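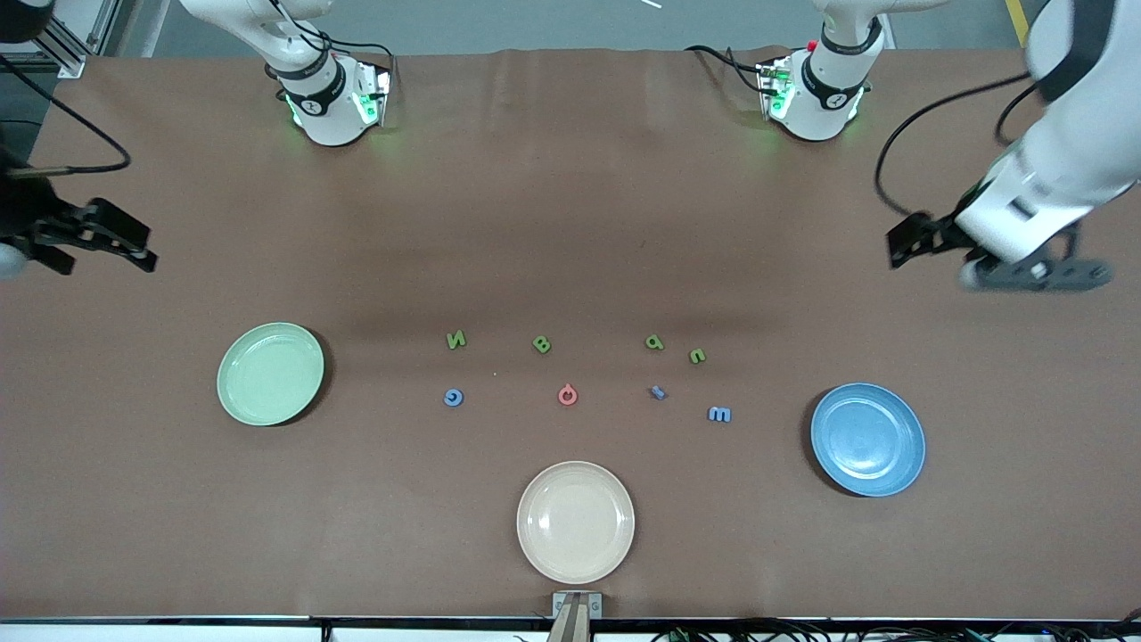
Sonurgate Laboratory Gallery: The Two-Arm Table Cell

Introduction

The two-arm table cell is maintained by the Handling Section at Sonurgate for the Lovness programme on the sorting of small household objects. This page of the laboratory gallery is concerned with the cell itself: its arrangement, its routine care and the repairs made to it over the past working season. Results from the programme are published separately.

The page was last revised on 10 March 2019. Enquiries should be addressed to Stanisława Wilczyńska, Head of Section.

The cell with plates and letters set out

Both arms are mounted at the back of the table and reach forward over the cloth. The green plate, the blue plate and the cream plate are out, with the foam letters lying between them and none yet on a plate.

Left and right in all Sonurgate documents are given from the robot's side of the table. The arm at the left of the picture is therefore the right arm. Visitors and new staff are asked to keep to this usage in the log, as two repair requests in September were raised against the wrong arm.

Mounts and bands

Each arm stands on a white mount with a black band, and green lights show at the sides of both. The mounts were levelled when the cell was assembled and have been checked at each quarterly inspection. The fixings are tightened in a cross pattern with the torque wrench kept in the Section's tool store. A general-purpose spanner may not be used on them.

After a mount has been loosened for any purpose, the arm is to be recalibrated before it is returned to service, even where it appears to have gone back in the same position. The right mount was taken up once during the season, for the replacement of a worn locating pin, and the recalibration was carried out by Oskari Toivonen the same afternoon.

Grippers

The grippers are black and two-fingered, one to each arm. The fingers are wiped with a lint-free cloth at the start of the day and inspected for nicks along the inner faces. Foam leaves a fine residue which cannot easily be seen but which reduces grip on the rims of the plates. Solvents are not permitted.

Finger pairs are replaced together. The left pair was changed in September after one finger was found to close slightly ahead of the other. The old pair has been retained by the workshop and is marked as unsuitable for use. Opening width is tested with the gauge blocks supplied by Hirvonen, and the reading is entered in the log with the initials of the person who took it.

Cables

Black cables run over and along the arms, and more are gathered below the front of the table. Most of the faults recorded against the cell have been cable faults. Of the 344 hours lost or given over to maintenance since the cell was commissioned, 199 were spent in tracing or replacing a cable or connector.

The cables on the arms must have enough slack for the wrist to turn fully in either direction. Slack is checked by moving each arm slowly by hand through its range with the drives off, while a second member of staff watches the loops. Ties are placed on the straight lengths only. A tie close to a joint was the cause of the intermittent signal on the left wrist, a fault which Martti Koivisto eventually reproduced by holding the arm at full reach for several minutes.

The bundle at the front is to be left undisturbed during a session. Re-routing of this bundle has been approved and will be undertaken when the cell is next out of service. Until then, connectors must be labelled before they are parted.

Table and cloth

The table is covered with a brown cloth. It was adopted at the request of the programme, whose plates slid on the bare surface when touched lightly by a finger. The cloth is smoothed by hand from the centre outwards before each session. Soft wrinkles near the back are acceptable. A fold in the working area is not, and the session should be stopped until it has been cleared.

The cloth is laundered without softener. Two are held, and they should be used in turn. On refitting, the height of the table surface is measured again at the corners and at the centre, and the new values are entered in the Skedo control software before the drives are enabled. Failure to do this led to a gripper pressing into the table in the early weeks of the programme. The damage was slight, but the fingers had to be re-seated.

Plates and letters

Plates and letters are treated as part of the cell for the purposes of maintenance. Plates are washed by hand and returned to the shelf in their colour order. A chipped plate is withdrawn at once.

Foam letters compress with repeated handling and are replaced after 55 sessions, or earlier if an edge has begun to tear. They are laid flat and well apart. It is not necessary for them to stand upright to the operator, and a tilted letter need not be corrected unless the session sheet specifies its position.

Floor and access

A yellow safety stripe runs along the floor behind the table. Staff stand outside it whenever the drives are enabled, including during slow movement and calibration. Loose items found on the floor are to be picked up before the drives are switched on, and the area is swept at the end of the day.

Access to the cell for maintenance is limited to persons on the Section's list. A second person must be present for any work carried out beneath an arm.

Inspection record

The most recent quarterly inspection was conducted by Leopoldo Quezada with Valtteri Heiskanen of the workshop. It raised 3 items:

Label missing from one connector in the front bundle. Replaced during the inspection.

Gauge blocks due for verification. Sent to the workshop.

Wear on the sleeve of the cable at the right wrist. To be monitored, with replacement at the next planned stop.

Use of this page

The photograph may be reproduced for teaching with acknowledgement to the Sonurgate Handling Section. Requests for a larger copy should be sent to the gallery desk, quoting the title of the page.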